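Memberg Downtown Merchants Association
Minutes of the November Meeting
Back room, Jindden Hardware. Called to order at 6:40 p.m., the posted time being 6:30.

Present: eleven members, a quorum by one. Maximiliano Collado in the chair. Apologies received from the shoe store, the bakery and the man from Lumenta Lighting, who sent his by text during item 2.

1. Minutes of the last meeting
Approved with one correction. The October minutes recorded that members "welcomed" the new sales tax filing schedule. The word was changed to "received."

2. Prices and the cost of everything
The chair asked members to report in turn on what they are paying suppliers compared with last fall. This was meant to take ten minutes. Paper bags, cooking oil, receipt rolls and insurance were all discussed with feeling. The cafe has raised its small coffee by 40 cents and reported that customers took it well, apart from the ones in the room.

The bookstore asked whether anybody had held prices steady. The barber said he had, and was asked how. He said he had stopped paying himself in August. There was general agreement that this doesn't scale.

A motion to put a shared sign in windows explaining higher prices was made and seconded. Proposed wording ran from "Thank you for your patience" to something the secretary declined to write down. Motion tabled until someone can produce a sentence that doesn't sound like either a threat or a sympathy card.

3. Supplier contract
Aneo has offered the association a group rate on card processing. The chair had read the whole contract and was thanked for it. The rate is good for the first year. In the second year it becomes "adjustable," a term defined on page 19 as adjustable. Members asked that Aneo be invited to the next meeting to say this out loud.

Action: M. Collado to write to Aneo and ask for a fixed rate for 3 years.

4. Treasurer's report
Balance in the operating account is $2,801. Two members who have not paid dues were reminded that the meeting could see them. The sandwich board fund remains separate and remains empty.

The report was accepted. A question on why the association pays a monthly fee to keep its own money was noted and will be put to the bank, again.

5. Holiday shopping night
Last year's event was reviewed. Sales were up for the restaurants and flat for everyone else, a result the restaurants described as encouraging. The gift shop pointed out that people with a free cup of cider in one hand and a phone in the other have no hand left for a purchase. Cider to be served at the end of the route this time.

The city will match event spending up to $4,000, provided that we spend it first, keep every receipt, and apply on a form that the website says is coming soon. The website said so last November too.

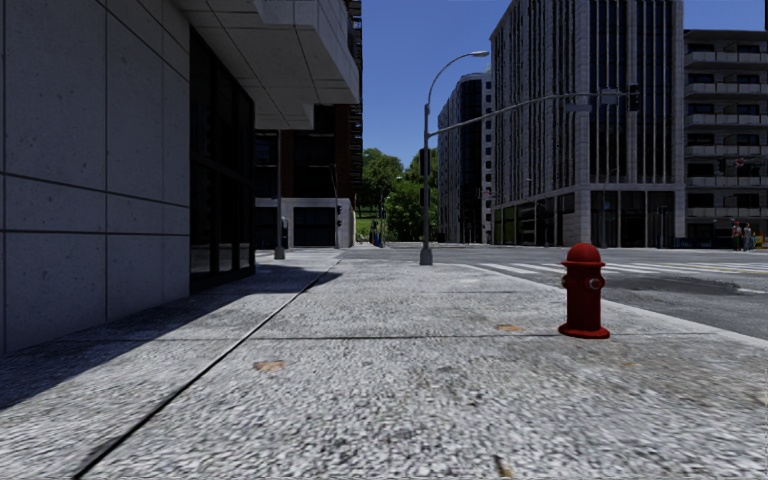
Sidewalk and building overhang near an intersection.

Discussion moved to hours. Stores will stay open until 9 p.m. on the Friday. The dry cleaner asked if this included the dry cleaner. After some back and forth it was agreed that the dry cleaner may do as he likes — he has done so at every previous event.

Motion to approve the hours and a music budget passed, nine to two. The two would like it recorded that their objection is to the accordion.

6. Hiring
Four members are looking for weekend help and have been interviewing the same three people. The hardware store offered a dollar more an hour than the cafe, which the cafe learned at this meeting. The chair suggested a short break.

On resuming, it was agreed that members would not poach one another's staff before the new year. No penalty was set. The secretary was asked whether the agreement was binding and said it was in the minutes, for whatever that is worth.

7. Other business
The request to rename the association was raised for the fifth meeting running and failed for want of a second.

The bookstore would like her folding chairs back.

Adjourned at 8:25 p.m. Next meeting same place, unless the hardware store needs the room for snow shovels. Aneo to be first on the agenda if they come, and last if they don't.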